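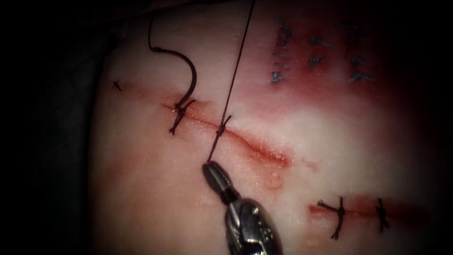
自主缝合平台安全与故障评审组本次会议的主要议题，是Coretia平台在双切口缝合运行中发生的通信中断未及时停机，以及随后解除缝线张力时操作人员手套被针尖划破一事。会议认为，该事件虽未造成人员受伤，但暴露出停机阈值、急停后钳口状态和人工介入流程等方面的问题，应按险肇事件处理，并在整改完成前暂停同类自主运行。与会人员首先就工作面的基本状况统一了认识：该工况下缝线较长，从视野上缘一路拉到持针器钳口，几乎成一条直线，弯针则停在上方切口左侧线结的近旁；固定机位只能看到一把器械，另一臂不在视野之内。评审组指出，在这样的布置下，任何一臂的非预期位移都会经由缝线传到切口边缘和弯针上，讨论停机问题时不能只看单臂的位移量。

会议名称：自主缝合平台安全与故障评审组第11次会议
日期：2018年10月23日
地点：Milberg研究中心Hoarau楼会议室
主持：Gwendolyn Baptiste
出席：控制组负责人、视觉组负责人、机械与器械组负责人、实验运行组负责人、当班操作员、当班观察员、职业安全科代表、质量与文件科代表、Taneck公司技术服务代表（远程参加，仅参加议题二至议题四）
缺席：临床顾问（已提交书面意见，见议题五）
记录：质量与文件科

一、上次会议纪要确认及遗留事项

上次会议纪要经与会人员审阅，除一处文字更正外予以确认。更正内容为：原文“器械更换后应重新标定”改为“器械更换或腕部相机重新固定后应重新标定”。

遗留事项办理情况如下。

器械腕部钢缆检查表已由机械与器械组修订并下发，各班次自下发之日起使用新版，旧版由质量与文件科收回。此项关闭。

无影灯支架松动问题已处理，紧固件更换后未再出现位移。此项关闭。

操作台脚踏开关标识不清的问题尚未完成。实验运行组说明，新标识牌已到，但尺寸与踏板边框不符，需重新制作。主持人要求在更换完成前先以临时标签区分，标签文字须与操作规程中的名称一致。此项保留。

二、事件经过

当班操作员宣读了事件报告，观察员作了补充。双方陈述在先后顺序上基本一致，在若干细节上有出入，纪要分别列明。

事件发生于自主缝合功能验证期间。当班任务为在同一块组织上依次闭合两道切口，器械为双臂持针器，由视觉主机给出目标点，臂控制器执行。开机自检、器械识别、工作区标定均通过，自检记录由操作员签字。运行前会商由操作员和观察员共同完成，会商表中“急停后处置”一栏仅填写“按规程”，未作具体说明。

运行过程中，视觉主机与臂控制器之间的数据链路中断。按照设计，控制器在链路中断后应立即进入保持状态，双臂停止运动，钳口维持当前夹持力。实际情况是，持针器在链路中断后仍沿最后一次收到的速度指令继续移动，缝线随之收紧。观察员首先注意到屏幕上的目标点不再刷新，口头提醒操作员。操作员按下急停按钮，双臂制动。

操作员称，按下急停前已听到控制柜内有继电器动作声，推测控制器当时已自行进入保持状态，急停可能晚于自动停机。观察员称未听到该声音，并认为持针器是在急停之后才停下的。控制组负责人表示，现有日志可以确认两者都发生过，但先后次序需结合议题三中的缓冲区问题判断，暂不作结论。

急停后，持针器钳口仍然闭合，缝线处于受力状态。操作员希望尽快解除张力，以免切口边缘被拉伤，遂在未与观察员完成复述确认的情况下，用手扶住器械杆，并用剪刀接近缝线。此时观察员按照急停恢复步骤释放了制动。制动释放瞬间，器械杆下沉了一小段距离，弯针随缝线摆动，针尖划过操作员左手手套。操作员随即退出工作区，更换手套并检查手部，皮肤未见破损。职业安全科在接报后复查，结论相同。

职业安全科代表问及操作员是否佩戴了规定的防割内层手套。操作员答复未佩戴，理由是该项运行属自主模式，规程只要求在手动穿针和更换器械时佩戴。质量与文件科核对后确认，现行规程确实如此表述。

主持人问及从急停到释放制动之间双方是否有过口头交流。观察员答复，自己说过“准备恢复”，以为操作员已听到；操作员答复，当时注意力在缝线上，没有听清。主持人指出，双方都没有违反规程的字面要求，但规程未规定由谁发出指令、由谁复述，这一缺口应在本次整改中补上。

Taneck公司技术服务代表询问当时操作台的报警音量设置。操作员答复，报警音已在前一班次调低，交接班记录中未注明。代表建议将音量下限固化在软件中，不允许由班次自行调整。此项建议纳入议题六。

三、控制系统故障分析

控制组负责人报告了初步分析结果。

（一）停机阈值

臂控制器设有通信看门狗。控制器若在规定时间内未收到视觉主机的有效数据包，即判定链路中断并进入保持状态。Coretia平台设计文件规定的阈值为50毫秒。事件后读取的控制器实际参数为600毫秒。也就是说，链路中断后，控制器在相当长的一段时间内仍认为最后一条速度指令有效。

参数来源已查明。控制组此前为排查视觉主机丢包问题，曾在离线调试时放宽阈值，以便在不触发停机的情况下采集丢包数据。调试完成后，工程师在调试配置文件中恢复了原值，但控制器启动时加载的是存于本机的另一份配置，该份未恢复。两份配置文件名称相同，目录不同，内容比对不在开机自检范围内。

主持人问，自检为何显示通过。控制组负责人解释，自检只核对该参数是否落在允许区间内，而允许区间的上限沿用了早期样机的设定，当时样机不带持针器，仅作空载轨迹跟踪，因此600毫秒仍在区间之内。机械与器械组负责人认为这一上限早应随平台用途改变而收紧，控制组表示同意。

（二）日志覆盖

控制器的运动日志采用环形缓冲区，容量为600条。急停后控制器持续写入状态记录，覆盖了较早的条目。导出日志时，链路中断最初阶段的记录已不完整，只能由视觉主机一侧的时间戳反推。由于两侧时钟未同步，反推结果存在偏差，尚不足以判定自动保持与急停按钮的先后。

质量与文件科代表要求在纪要中注明：本次两个数值同为六百，一为时间阈值，一为日志条数，二者无关，后续文件引用时应写明单位，避免混淆。会议同意。

Taneck公司技术服务代表说明，该型控制器支持在急停触发时冻结缓冲区并另存，但此功能默认关闭，需在服务菜单中启用。代表承诺提供启用步骤，并说明启用后对控制周期有无影响。控制组负责人表示，在拿到书面说明之前不自行启用。

（三）链路中断的原因

链路中断的直接原因尚未确定。已检查的项目包括网线、交换机端口和视觉主机网卡驱动。网线外观完好，更换后未再现中断，但更换前也仅出现过这一次，不能据此认定网线有缺陷。原网线已封存，由控制组保管。

视觉组负责人提出另一种可能：视觉主机在处理腕部相机图像时，偶有单帧计算时间过长的情况，期间不向控制器发送数据。若属此种情况，则链路本身没有中断，是发送端停顿。该组已从视觉主机日志中找到几次较长的停顿，其中一次与事件时段接近，但受时钟问题影响，仍不能对上。

主持人指出，无论原因是链路中断还是发送端停顿，控制器的反应都应当一致，即在阈值内停机。原因调查应继续，但不得作为推迟恢复阈值的理由。

四、视觉与工作面情况

视觉组负责人报告了工作面条件对识别的影响。

固定相机与腕部相机在该运行中同时使用。固定相机用于确定切口走向和全局位置，组织右上方的红色区域内有成列的深色短墨迹，固定视角下轮廓较清楚，在腕部视角下则因距离和景深的关系变得模糊。视觉组说明，识别程序只应从固定相机读取墨迹，腕部相机读到的墨迹应予丢弃。复查代码后发现，丢弃条件写在图像清晰度判断之后，当清晰度接近门限时，程序会反复尝试匹配，计算时间随之延长。该组认为这可能是上述停顿的来源之一，准备单独验证。

关于线尾识别，腕部视角下缝线往往同时出现多段，有的与钳口相连，有的绕向右侧接到弯针，线结处还有剪短的线尾。程序目前以连通性判断哪一段为受力线，在缝线交叠或反光较强时容易误判。控制组问，能否由视觉系统给出缝线是否绷紧的判断，作为停机的附加条件。视觉组负责人认为可以给出参考值，但不宜作为安全功能，因为单张图像中看上去较直的缝线未必受力，看上去略有起伏的缝线在器械移动后可能很快收紧。

机械与器械组负责人对此表示赞同，并提出张力监测应由器械侧的力矩估计完成。现有器械由钢缆驱动，腕部摩擦会掩盖较小的张力，可先设定一个偏保守的门限，在实验中逐步校正。

关于弯针位置，观察员提出，腕部相机的视野中心是钳口，弯针若在切口的另一侧，常常只占画面边缘的一部分，操作员急停后首先看到的是钳口和线结，容易忽略弯针。主持人要求将“确认弯针位置”列为急停后的第一项口头确认内容，先于对切口状况的检查。

职业安全科代表补充，操作员在急停后把注意力放在切口是否拉伤上，这一反应可以理解，但组织可以更换，处置顺序应始终以人员为先。此意见获一致同意。
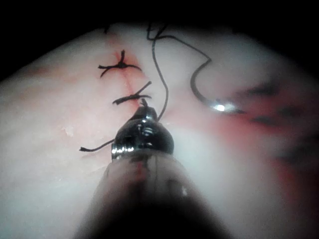
五、机械与器械检查结果

机械与器械组负责人报告，事件所涉器械已在制动状态下拆下，逐项检查结果如下。

腕部钢缆无断丝，张紧度在检查表允许范围内。滑轮沟槽无异物，转动无卡滞。钳口闭合面磨损正常，夹持力复测合格。钳口在断电后的保持由弹性元件实现，属设计行为，急停后不张开不构成故障。

器械杆下沉的原因已经明确。制动释放时，控制器应先投入重力补偿再松开制动，两步之间留有交叠时间。本次由于控制器处于通信故障状态，重力补偿未能投入，制动却仍可由恢复按钮松开。Taneck公司技术服务代表在会上确认，该型控制器的恢复按钮不检查重力补偿状态，并表示将就此向公司内部提交问题单。代表同时说明，其用户手册中有在松开制动前支撑器械臂的提示。实验运行组负责人答复，本中心操作规程在转写时未纳入该提示，责任在本中心。

会议就急停后钳口应保持闭合还是张开进行了较长时间的讨论。

控制组倾向于急停后钳口自动张开，理由是可以立即解除缝线张力，操作员没有必要把手伸入工作区。

机械与器械组不同意。该组认为，钳口夹持的可能是缝线，也可能是弯针。夹持弯针时自动张开会使针脱落，位置更难预料。急停还可能由其他原因触发，例如人员已进入工作区，此时增加任何运动都与急停的目的相悖。

临床顾问的书面意见由记录人代为宣读，要点为：缝线张力持续存在会使针距附近的组织受到牵拉，但短时间牵拉的后果一般小于脱针的后果；建议维持钳口闭合，同时提供一种不需要伸手即可松线的办法。顾问另提出，两道切口相距较近时，宜先将一道切口完全处理完毕、余线剪除之后再移至另一道，以减少长线横跨工作面的情形。

主持人归纳后提请表决，结果为维持急停后钳口闭合，另由机械与器械组设计长柄松线工具，并由控制组在操作台增加一个独立的“钳口张开”指令。该指令须在双臂已制动、人员已退出、弯针位置已确认三项条件均满足后方可执行，前两项由系统检测，第三项由操作员按键确认。控制组负责人对表决结果保留意见，要求记入纪要，但表示执行。

会议还讨论了器械标识的问题。质量与文件科代表指出，事件报告中器械只写了“右臂持针器”，没有写编号，后续追溯时只能靠领用登记推定。机械与器械组负责人说明，腕壳上的字样只能用于辨认外观，不是本中心的资产编号，报告中应以领用标签上的编号为准。会议要求今后事件报告一律填写领用标签编号，报告表相应增加一栏。

关于工作面清洁，视觉组提出，组织表面若落有细小的深色纤维，在腕部视角下与剪短的线尾颜色相近，可能被识别为线尾。实验运行组询问是否需要在运行中途停机清理。视觉组答复，离切口较远的碎屑对缝合规划没有直接影响，但会增加候选目标数量，延长计算时间，仍应尽量避免。会议决定在运行前检查表中增加“组织表面及铺巾无可见纤维”一项，中途是否清理由操作员判断，需清理时必须先进入保持状态。 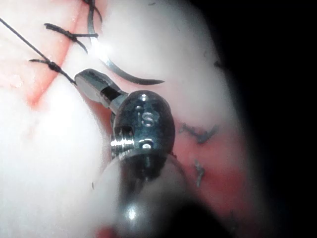
腕部相机近景：腕壳带“IS”字样，钳口指向缝线；组织右侧可见深色纤维碎屑。

六、整改措施

经讨论，会议通过以下整改措施。除另有说明外，各项措施均应在恢复自主运行前完成，并由质量与文件科核验。

1. 通信看门狗阈值恢复为设计值，控制器只保留一份有效配置文件，调试配置另行命名并存放于离线设备。责任部门：控制组。

2. 开机自检增加配置比对，实际参数与受控版本不一致时禁止进入自主模式。自检不再以允许区间作为通过依据。责任部门：控制组。

3. 控制器与视觉主机时钟同步，同步状态在操作台显示，失步时报警。责任部门：控制组、视觉组。

4. 在取得Taneck公司书面说明并完成离线验证后，启用急停触发时的日志冻结功能。说明未到之前，由操作员在急停后通知控制组导出日志，控制组到场前不得重启控制器。责任部门：控制组。

5. 修正腕部相机墨迹处理的判断顺序，为单帧计算设定上限，超过上限时视觉主机主动向控制器发送保持指令。责任部门：视觉组。

6. 器械侧张力估计先以只记录、不停机的方式运行，数据提交评审组后再决定是否接入停机逻辑。此项不作为恢复运行的前提。责任部门：机械与器械组。

7. 制作长柄松线工具，并编写使用说明。工具应能在手部不进入双臂可达范围的情况下剪断或挑松缝线。样品由当班操作员试用并签署意见。责任部门：机械与器械组。

8. 操作台增加独立的钳口张开指令，条件按议题五表决结果执行。责任部门：控制组。

9. 制动释放改为双人操作。观察员发出“准备释放制动”，操作员复述并报告“人员已退出”，观察员听到完整复述后方可按下恢复按钮。未听清的，一律重新开始。责任部门：实验运行组。

10. 在Taneck公司就恢复按钮问题给出处理方案之前，任何通信故障状态下不得使用恢复按钮，应使用机械支架托住器械臂后按断电流程处置。支架由机械与器械组提供。责任部门：实验运行组。

11. 防割内层手套的佩戴范围扩大至所有可能接近弯针的作业，包括自主模式下的急停处置。责任部门：职业安全科。

12. 报警音量下限固化，交接班表增加报警设置一栏。责任部门：控制组、实验运行组。

13. 事件报告表增加器械领用标签编号栏，运行前会商表中“急停后处置”一栏改为逐项填写，不接受“按规程”一类的概括表述。责任部门：质量与文件科。

14. 双切口任务的执行顺序按临床顾问意见修改，余线未剪除时，程序不得规划至另一切口。责任部门：视觉组、控制组。

职业安全科代表询问，第9项和第10项是否需要安排培训。主持人答复，需要，培训应在工作台上以停机状态实际演练，只阅读规程不予认可。实验运行组负责人提出，夜间班次人员较少，双人操作可能影响排班。主持人表示，人员不足两人时不得开展自主运行，排班问题由实验运行组自行解决。

七、运行限制

自本次会议起，Coretia平台暂停一切带缝线的自主运行。下列作业可以继续：

空载轨迹测试，器械不装针、不夹线；

固定相机与腕部相机的图像采集，双臂处于制动状态；

主从遥操作缝合，由操作员全程控制，且阈值已恢复为设计值。

遥操作缝合是否应一并暂停，会上有不同意见。职业安全科代表认为，制动释放时器械下沉的问题在遥操作模式下同样存在。实验运行组负责人认为，遥操作模式不依赖视觉主机数据，出现同类通信故障的可能性较小，且医师培训课程已经排定。主持人决定，遥操作可以继续，但第9项、第10项和第11项措施须先行落实，落实情况由职业安全科到场确认后签字放行。签字之前，遥操作同样暂停。

八、事件分级与报告

质量与文件科代表提请会议确认事件等级。按本中心分级办法，未造成人员伤害但人体已接触运动部件或锐器的，定为险肇事件。操作员手套被划破，符合该条。会议一致同意定级，由质量与文件科完成登记。

主持人说明，事件报告以查明原因为目的，不对当班操作员和观察员作个人处理。两人在事件后及时停机、保留现场并如实报告，事件报告中应予写明。操作员提出，报告初稿中“操作员擅自伸手”的表述与规程现状不符。会议同意改为“操作员在规程未规定处置方法的情况下伸手解除缝线张力”。

Taneck公司技术服务代表希望获得事件报告副本。主持人同意提供与控制器有关的部分，人员信息删去，由质量与文件科经办。

九、其他事项

视觉组提出更换腕部相机镜头，以改善近距离下的清晰范围。机械与器械组认为新镜头外径较大，可能与器械杆干涉，需先核对图纸。此项待图纸核对后再议。

实验运行组提出，固定相机只覆盖切口附近，看不到另一臂的停放位置，希望增设一路覆盖全工作区的相机，仅供人员观察，不参与控制。与会人员均无异议，由实验运行组提出安装方案。控制组提醒，新增相机不得接入视觉主机与控制器所在的网段。

封存网线及事件所用手套的保管期限，由质量与文件科与职业安全科商定，事件关闭前不得处置。

十、下次会议

下次会议定于12月召开，议题为整改措施核验、链路中断原因调查结果以及是否恢复自主运行。各责任部门应在会前将完成证据提交质量与文件科，未提交的视为未完成。若Taneck公司的书面说明提前到达，主持人可就第4项和第10项召集临时会议。

会议结束后，控制组、职业安全科与当班操作员前往实验室，核对了控制器现行阈值参数，确认尚未改动，随即由控制组切断自主模式授权，钥匙交实验运行组负责人保管。

主持人：Gwendolyn Baptiste（已审阅）
记录：质量与文件科
分发：与会各部门；临床顾问；Taneck公司技术服务代表（仅议题二至议题四及第4项、第10项措施）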